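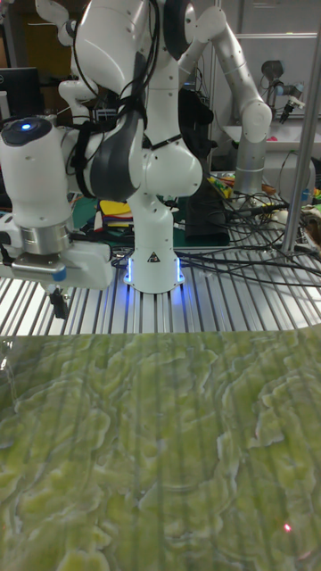

The robot arm on its metal table, blue ring lit.

Dear Eulalia,

I promised you a proper update on the Windcombe reading project before the end of February, so here goes, with apologies for the length (you did say you'd like the gossip as well as the figures).

The big news is that the review pages are finally going out regularly. When you agreed to fund us we had a pile of advance copies, a mailing list nobody had weeded in years and a vague plan to write about books from small presses. We now have 38 finished reviews, all edited and all online, and the newsletter goes to 2,524 people. I was hoping for more reviews by now, if I'm truthful -- the novels have been fine but the short story collections take ages. People want to talk about every single story, and then they run out of room for whether the book's any good!

The reading groups are the part I'm fondest of. We're running 2 of them, one at the library in Windcombe and one over in Flalville, and they couldn't be less alike. Windcombe likes a long, gloomy family saga and will forgive a book almost anything if there's a house in it. Flalville wants crime, or failing that ghosts, and they're ruthless about endings. I gave both groups the same book in the autumn, The Salt Clerk, a quiet thing set in a harbour office, and had to write up two sets of notes that might have been about different novels. I've printed them side by side on the website and it's been our most commented page so far.

The Yáñez translation month was a gamble and I'm so glad you let us keep it in the budget. We bought 16 copies of the new English edition and passed them round until the spines gave up. Several readers had never picked up a translated novel before (or thought they hadn't -- one had read half the Russians at school and somehow not counted them). The translator joined us by video for an hour and was lovely about our questions, even the long one about why everybody in chapter four is eating plums.

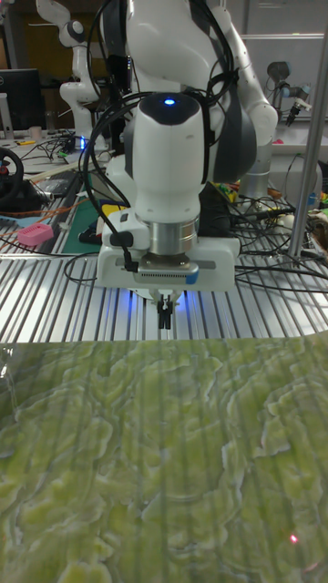 That session also cost less than I'd put down for it, as she wouldn't take a fee for the evening, only for the written interview. I'd like to move what's left into postage, if you're happy with that. Postage is where I got my sums wrong. Hardbacks are heavy, and we've been sending more of them out to readers who can't get to a meeting than I'd allowed for. I'll send the receipts separately once I've found the ones from before Christmas.

Now for what hasn't gone well. The Skulley Prize shadow panel is behind. We meant to read the whole longlist and publish our own winner ahead of the real one, but two of the titles went out of stock and the publisher's reprint is slow. I've split the panel so that half of them are reading what we've got and the others are waiting, which isn't ideal and has made for some grumpy emails. My feeling is that we should publish reviews of the books we can get hold of and drop the idea of naming a winner this year. Let me know if that causes you any trouble at your end, as I know it was in the original application.

The young reviewers' page is late too, and that one's entirely down to me. I have the pieces, and they're good, very blunt, one of them gives a fantasy trilogy a single star and then spends a whole paragraph on how much he cried. I just haven't edited them. They're next on my list.

Between now and the summer I'd like to get the short story backlog cleared, start on debut novels with both groups, and try one evening meeting at 7.30 for people who work. Flalville have already asked if it can be ghosts.

Could you let me know about the postage and the Skulley question when you have a minute? The rest can wait until we speak.

With warm wishes and many thanks,

Your grateful editor at the Windcombe reading project

Contact us | © Windcombe Reading Project | Back to top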